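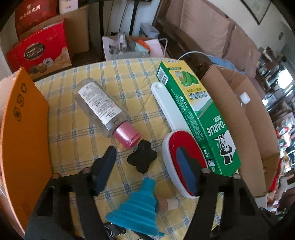

## Preguntas frecuentes sobre las cosas sueltas

Quien ha vivido una mudanza conoce ese momento: los muebles ya tienen destino, la ropa está en sus cajas y sobre la mesa sigue un montón de cositas que no son de ningún cuarto en particular. En Temero les decimos "las sueltas", y son de lo que más nos escriben. Fui juntando las preguntas que llegan al correo y las que me hacen en persona, casi siempre con la cinta en la mano, y las contesto con calma. Si la tuya no aparece, mándamela, que me encanta platicar de esto (mi familia dice que demasiado).

*Guadalupe Tlapale*

## Antes de empezar

### ¿Qué cuenta como "cosa suelta"?

Todo lo que, al levantarlo, te hace voltear hacia dos puertas sin saber por cuál entrar. Un embudo plegable, una pasta de dientes que sigue en su cajita, un cepillo de mango largo, un corcho, un cable, una botella con la mitad del champú. Los platos tienen su caja y las sábanas también, de modo que esas no dan problema. Las sueltas son las que acaban en una bolsa del súper anudada, debajo del asiento del coche, y que aparecen dos meses después cuando ya compraste otra.

### ¿Por qué insisten tanto en usar una mesa con mantel?

¡Porque el piso es traicionero! En el piso pisas las tapas, pateas los corchos y te duele la espalda antes del mediodía. Una mesa, aunque sea chica, te obliga a ver lo que tienes. El mantel ayuda con las cosas redondas, que sobre tela corren menos, y de paso te recoge el polvo y las migas cuando terminas: lo doblas hacia adentro, lo sacudes afuera y listo. A mí me gusta uno amarillo de cuadros, porque lo oscuro y lo transparente se distinguen enseguida, pero usa el que tengas. Eso sí, que no sea el bueno de Navidad.

### ¿Tengo que vaciar todos los cajones de una vez?

Por favor, no. Un cajón por vez, o una repisa por vez, y no abras el siguiente hasta que la mesa esté despejada. Emiliano Quintero, que lleva conmigo desde las primeras mudanzas, vació un día el baño completo sobre una mesa de cocina para "ir más rápido", y a las siete de la noche la familia cenó de pie. Todavía se lo recordamos con cariño.

## En la mesa

### ¿Cómo se reparten las cosas?

Con dos cajas abiertas y un espacio libre en medio. Una caja es para lo que viaja contigo y la otra para lo que se va a otra parte (regalo, reciclaje, la prima que siempre pide). En el centro se queda lo que todavía estás pensando. Levantas una cosa, decides, la sueltas donde toca. Si tardas más de tres respiraciones la devuelves al centro y agarras otra, que ya le llegará su turno.

Mucha gente prefiere separar primero por cuarto. Se puede, claro, y si te acomoda adelante, pero con las sueltas suele ser un enredo: el embudo, ¿es de la cocina o del cuarto de lavado?, y el cepillo, ¿es para el baño o para la ropa? Te pasas la mañana debatiendo con un embudo.

### ¿Y qué hago con las botellas empezadas?

Si queda poquito y sabes que no lo vas a usar, despídete de ella. Si te la llevas, aprieta bien la tapa, pon un cuadrito de plástico entre la rosca y la tapa, vuelve a cerrar y métela en una bolsa aparte. En la caja va parada siempre que quepa parada. En la mesa la puedes dejar acostada mientras decides, con tal de que la tapa cierre de verdad; si tienes dudas, trapo debajo.

No juntes en una misma botella restos de productos distintos, aunque huelan parecido. Los de limpieza, con más razón.

### Guardé las cajitas de todo. ¿Las conservo?

Depende de la cajita. La de la pasta de dientes, por ejemplo, se queda: protege el tubo, es larga, rellena bien las orillas y se lee desde arriba qué hay adentro. Las de Darlie, verdes con blanco, se reconocen de un vistazo en el fondo de cualquier caja, y mira que yo sin lentes no reconozco mucho. Las que ya están vacías se aplanan y al cartón. Guardar una cajita vacía "por si la vendo" casi nunca llega a buen puerto, aunque entiendo la ilusión, que en mi clóset también hay alguna.

### ¿Cómo se empaca un embudo plegable?

Plegado, que para eso lo compramos. Antes de aplastarlo pásale un trapo seco por entre los anillos, que ahí se esconde de todo. Luego lo acuestas sobre algo plano y no le pongas peso de canto encima. Si tu embudo es rígido, aprovecha el hueco y guarda ahí adentro los corchos y las tapitas, con un pedazo de cinta de papel en la boca ancha.
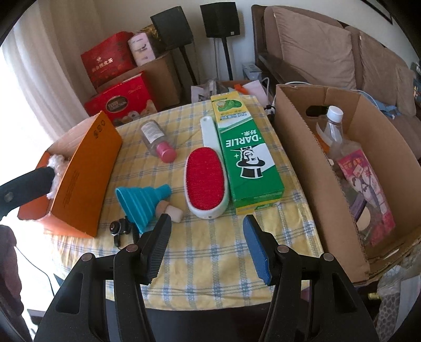

Con los corchos y las tapas sin dueño soy un poco más estricta. Pruébalos en las botellas que tengas a mano, y el que no le quede a ninguna se va. Ruth Pearce, una clienta querida que se cambió de casa en junio, llevaba años con un frasco lleno de tapas y de verdad creía que cada una tenía su botella en algún lado. Las probamos todas con un café, sin prisa, y el frasco terminó viajando con botones.

### ¿Los cepillos pueden ir con la ropa?

Los de quitar pelusa, sí, envueltos en una funda vieja o en un calcetín, con la cara suave hacia adentro. Los de tallar, no, ni recién lavados. Esos van con los productos de limpieza, y si el mango es largo métele el cepillo en diagonal a la caja antes que lo demás, que al final ya no hay manera.

### ¿Qué hago con los cables y los aparatitos?

Cada cable enrollado con su aparato y sujeto con una liga o con un pedacito de cinta de papel escrito. Si el aparato tiene botón, busca que no quede presionado contra nada. Nithin Rodrigues, otro cliente, empacó una vez un timbre con la pila puesta, y el camión fue sonando en cada tope hasta Bañuelos.

Los cables que no sabes de qué son se quedan en el centro de la mesa hasta el final. Casi siempre aparece el dueño en el último cajón.

## Las cajas

### ¿Sirven las cajas usadas?

Sirven muy bien, y son las que más usamos. Revisa el fondo con la mano abierta, presionando; si cede, ponle cinta en cruz o guárdala para cosas de tela. Las que traen hueco para agarrarlas son comodísimas, aunque conviene no poner cosas chiquitas a esa altura. Las de colores o con letras grandes las reservamos para lo que se abre primero, y así se encuentran rápido entre tanto cartón café.

### ¿Con qué relleno los huecos?

Con lo que ya tengas: relleno de cojín viejo, toallas de mano, calcetines, papel arrugado. El relleno esponjado es una maravilla para lo ligero, pero debajo de algo pesado se aplasta y deja de hacer su trabajo. Para las botellas prefiero toalla. Y para cualquier cosa con punta o filo, primero cartón doblado alrededor y después lo suave.

### ¿Qué escribo por fuera?

Tres palabras bastan, y que una sea el cuarto donde se va a abrir. "Baño, pasta, cepillos". Escribe en un costado además de la tapa. Senthil Pillai, de la bodega Zonico, donde guardamos cajas entre una casa y otra, me pide siempre que le diga a la gente lo del costado, así que dicho queda, Senthil.

## Sobre nuestro servicio

### ¿Cuánto cuesta que vengan a ayudarme?

La sesión de sueltas cuesta 4000 pesos e incluye a dos personas, la cinta, los plumones y la ida al reciclaje. Las cajas las pones tú, o nos avisas y llevamos de las usadas que tengamos. Si vives fuera de Bañuelos escríbeme primero y vemos lo del traslado.

### ¿Me van a hacer tirar mis cosas?

Nunca. Preguntamos, esperamos y guardamos lo que tú digas. Si quieres llevarte una botella vacía porque te gusta la forma, te la envolvemos con el mismo cuidado que una copa.

### ¿Tengo que ordenar antes de que lleguen?

No, y te lo pido de favor. Cuando la gente recoge por pena, las sueltas se esconden en lugares rarísimos (una vez encontramos unas ligas dentro de la tetera). Déjalo como está, despeja una mesa y ten agua a la mano. El mantel, si no tienes, lo llevamos nosotros.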